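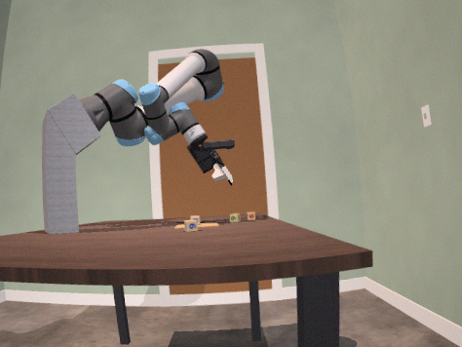
# Stullanus (software)

**Stullanus** is a task planner and motion controller for table-top robot arms. It takes a goal written in ordinary terms ("put the green block beside the red one"), works out an order of moves that might achieve it, and sends the arm off to try. It is developed alongside Pamen, a perception program, and Haworth, a simulator, and the three are usually installed together. They can be installed separately, and the manual describes how, in a tone that suggests the reader will be back.

## Overview

The software is split into a planner, a controller and a small program that sits between them and settles disagreements. The planner thinks in blocks, places and grasps. The controller thinks in joint angles. Neither has much respect for the other's view of the world, and a good deal of the code exists to translate.

Most development is done in Haworth. The standard practice room contains an arm on a pedestal, a wooden table, and small cubes marked with coloured characters, with a door and a light switch behind. The switch has no effect on the lighting, a fact recorded in the issue tracker as "working as intended".

## Planning

Stullanus plans in two layers. The upper layer searches for a sequence of actions: reach, grasp, lift, carry, place, let go. The lower layer checks whether the arm can carry out each one without folding into itself or passing through the furniture. If a step fails the check, the upper layer is told so and must think again.

Early versions gave the upper layer no reason for the refusal. It would often propose the same step once more, in case the answer had changed. Later versions return a short note with each failure, such as "elbow too low" or "something in the way", and the planner uses these notes to rule out whole groups of plans at once.

The search stops after 500 candidate plans by default. Users may raise the limit. The manual advises moving the blocks closer together first.

### Grasp choice

For a plain cube the planner considers 56 grasps, made up of different approach angles and finger positions. Many are ruled out straight away because the fingers would meet the table. The rest are scored on how far the wrist must turn and how much room is left around neighbouring objects.

Cubes standing close together are the usual source of trouble. One partly hidden behind another can be seen well enough to be named and still be impossible to pick up from the front. The planner's answer is to move the nearer cube aside, which is sensible, and sometimes to move it to the very spot the further cube was meant to go, which is legal.

## Perception

Pamen supplies Stullanus with a list of objects and where it believes they are. It finds cubes by their edges and tells them apart by the coloured characters on their faces.

Rounded characters are a known weakness. A 6 on its side gives little away, and a 6 upside down is a 9 in every respect that matters to a camera. Pamen therefore reports both readings with a score for each, and leaves the choice to the planner, which leaves it to the user. The approved remedy is to refer to blocks by colour. Where two blocks share a colour, the manual says to refer to them by position, and where the position is in doubt, to see the section on colour.

Flat pieces lying low on the table were ignored altogether until users complained that cubes were being set down on them at a slight tilt. They are now treated as obstacles by default. A setting called `flat_is_floor` restores the older behaviour for anyone who misses it.

## Control

The controller turns each approved step into a smooth path and follows it, checking the joints as it goes. If the arm drifts too far from its path it stops and asks for a new plan. Stops of this kind are called *pauses* in the log and *freezes* in the user forum.

Before each grasp the arm halts with its fingers open above the table and asks Pamen for one last look. This hover was added as a debugging aid and was meant to be taken out. It turned out to catch so many stale positions that it was kept, renamed "pre-grasp verification" and given its own page in the manual.

## Simulation

Haworth renders the room, works out contacts and shadows, and can hand its pictures to Pamen as though they came from a real camera. Floor patterns, wall tints and the slope of the view can be changed between runs, so that the perception code doesn't come to depend on a particular shade of green.

The test suite holds 441 tests. It is run in full before each release and in part whenever somebody is in a hurry. Most of the tests concern grasping and placing. Two concern the table, and were written after a version in which the legs were solid and the top was not.

## Versions

Version 2, released on 31 October 2018, replaced the old planner and introduced failure notes. It also changed the order of the finger settings in the configuration file without changing their names, and a conversion script followed soon afterwards.

A branch named Pornadau was started to handle two arms at one table. It can plan for either arm with confidence. Plans for both at once tend to have the first arm do everything while the second keeps out of the way, and the scoring rules consider this the best result available. Work on the rules continues.

## See also

- Task and motion planning
- Inverse kinematics
- Collision detection
- Pamen (perception software)
- Haworth (simulator)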